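Workshop tips: when the gripper drops the block

Last week our arm let go of a part in the middle of a lift and it landed next to somebody's foot. The part was small. The next one might be heavier, so read this before you run a pick.

Hit the stop button first, then look. Don't reach in to catch a part or to straighten it. The fingers can still close after a fault, and 500 grams of steel at arm height is enough to break a toe.

Check the pads. Ours had a film of cutting oil on them. Wipe them with a dry rag, then with alcohol, and give them 5 minutes before you try again. Paper towels leave lint, so keep those for the bench.

Check the air line for a kink where it passes the elbow. The log from the bad run showed grip force at 82 percent of the setting, and a pinched hose will do that.

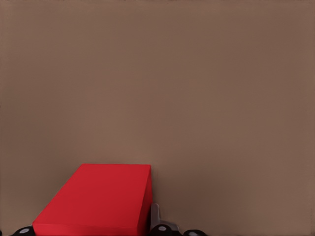 Ellton Workshop Club, Automation Bench

Try the grip in the simulator before going back to the real arm. The red block is a good test part with its plain, flat sides. Look at where the gray bracket sits along the side of the block. If your finger only touches near a corner, move the pick point and run it again.

On the real arm, start at low speed and lift seven inches over the foam mat. Hold it there and listen for a hiss. Stay behind the yellow line until the part is back down.

Worn pads go in the Clemach box under the bench, and new ones are in the drawer above it. Write any drop in the fault book, even if nothing got hurt or dented.

Updated 6 July 2019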